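Boturik Hand Gripper Kit - Set-up Guide
Section 4: Fitting the grippers and first grip check

Read Section 3 before you start. Both grippers must be charged and paired.

1. Undo the two thumbscrews on each handle and slide the finger unit on until it clicks. Tighten by hand only.

2. Check that the rubber pads sit flat against the fingers. Replace any pad that has torn or lifted.

3. Wipe the marker plates with a dry cloth. Do not use solvent cleaners, as they dull the print.

CAUTION: Keep your own fingers clear of the pads while the unit powers up. The jaws close once during the self-test.

4. Run the cable back along your forearm and clip it at the elbow. Leave enough slack to reach forward with both arms.

5. Start a new session in Movico and squeeze each trigger fully. The reading should pass 274 and return to zero on release.

6. Pick up a light object with both grippers, tilt it, and hold it in view of the head camera.

NOTE: Objects over 400 grams will strain the finger joints - use the Grorkska heavy-duty fingers for these.
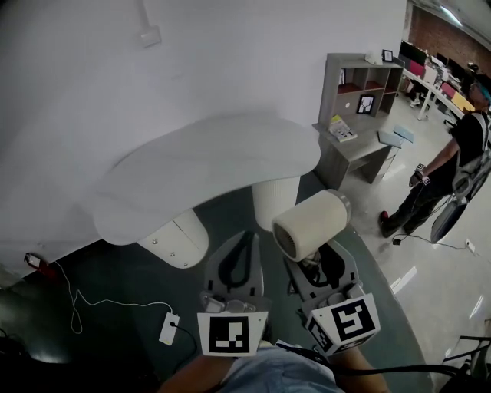
Do both grippers have to be calibrated again after a pad change?
Only the gripper with the new pad. Repeat step 5 for that side and save the session.

7. Release the object, then end the session before unplugging either cable.

Guide revised 19 Aug 2025 by Mahsa Pakzad.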